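GURNARD SHARED WORKSHOP

Minutes of the arm build meeting, November 13, 2023

1. Previous minutes
Accepted with one correction: the spare motor driver is from Seidel, not Brirneck.

2. Mounting
Base plates have been redrilled and both arms are bolted down. Play at the shoulder joint of the second arm is gone after the shim was replaced. The cable run on that arm is still too tight at the elbow when it reaches fully out. To be rerouted with a longer loop before any more full-reach tests.

3. Grippers
The green pads stay. The harder pads tried in the previous build marked soft items and will not be reordered. Finger screws are to be checked with the small hex key at the start of each session and the check entered in the log. Closing force limit remains a software setting. A request to make it adjustable from the front panel was deferred to January.

4. Software
The Jelotent controller dropped its connection 3 times during the long run. The log points to the USB hub. A powered hub will be bought from the parts budget, which stands at 600 dollars before this purchase. Arm speed stays at the low setting until the fault is cleared.

5. Serving task
Agreed task: move a donut in its cardboard tray from the domed display to the black serving tray. Lids are opened by hand for now. Order of work is four trays, one donut each, with the far display handled by the second arm.

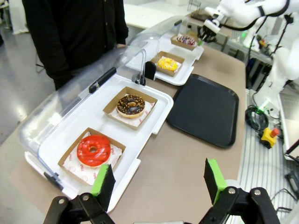 Brirneck asked whether the arm should grip the cardboard or the donut, and said that a paper liner standing above the rim would get between the pads and the tray wall. Agreed to grip the cardboard only and to fold the liners down before a run - to be reviewed if the folds do not hold.

6. Safety
Stop button to be tested before power goes to either arm. Hands stay clear of the displays while an arm is enabled.

7. Other business
Bench vise jaws are worn. Replacement to be priced.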